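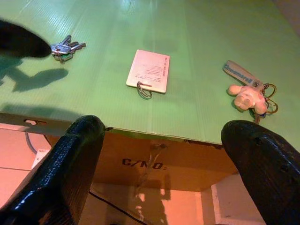
June, twenty past eleven at night, and I have spent the evening on keys.

It started because Lionel Bloxham wants the spare to his shed back. I have had Lionel's spare since he went to Plallorville for what he called a fortnight and the rest of us called the winter. He phoned at suppertime, very polite, and asked whether I "still had it somewhere." I said of course. Then I hung up and went to look at the drawer.

The drawer is what the last people left me plus everything I have added to it in 7 years. I took the whole lot to the green board, the corrugated sheet I keep meaning to cut up for the tomato frames, because keys dropped on the kitchen table sound like an accusation. Most of it sorted itself. Dead batteries, a bicycle light, a luggage lock from Lidosport with the combination written on it in marker, which I suppose saved thieves the trouble.

What remained after an hour was the silver bunch, the cream tag and the pig.

The silver bunch is mine, I think. One opens the side door. Another goes into the cellar padlock and stops there, as if it had been told to wait. I tried the rest in every lock in the house, including the piano, and got a splinter.

The tag has a wire ring through the hole and not a thing hanging from it. So at some point there was a key, and someone took the trouble to label it, and now I own the label. The print is tiny. I held it under the lamp with my reading glasses on, then with my reading glasses over my other glasses, and gave up. It may be washing instructions.

The pig belongs to Tia Inskip. Small, pink, on a gray strap with gold rings, and left behind when she and Ryan stayed over at Easter. I wrote to her tonight to say it was safe. She wrote back in two minutes to say she'd been blaming Ryan for losing it and would it be all right if I didn't mention this to him. I have no intention of getting between a married couple and a pig. It goes in the mail tomorrow in a padded envelope, addressed to her alone.

Then back to Lionel. I went through my coat pockets, the blue jug, the tin with the fuses. Found 15 dollars in the winter coat, so the evening has paid better than some jobs I've had. No shed key. At ten I called Amber Lambert, who fed his cat that winter, and she said, "Isn't it on your side-door ring?" I said I had tried every key on that ring. She asked if I had tried them in Lionel's shed.

I had not tried them in Lionel's shed.

So tomorrow I walk over with the whole bunch and we stand there in front of his mower like two burglars in training. If one of them turns, he can have it. I'm keeping the one that goes halfway into the padlock — we have an understanding.

Must also remember: envelope, stamps, birdseed, ring Anouk about the Kershaw people and their estimate for the gutter. The tag is back in the drawer. I did consider throwing it out.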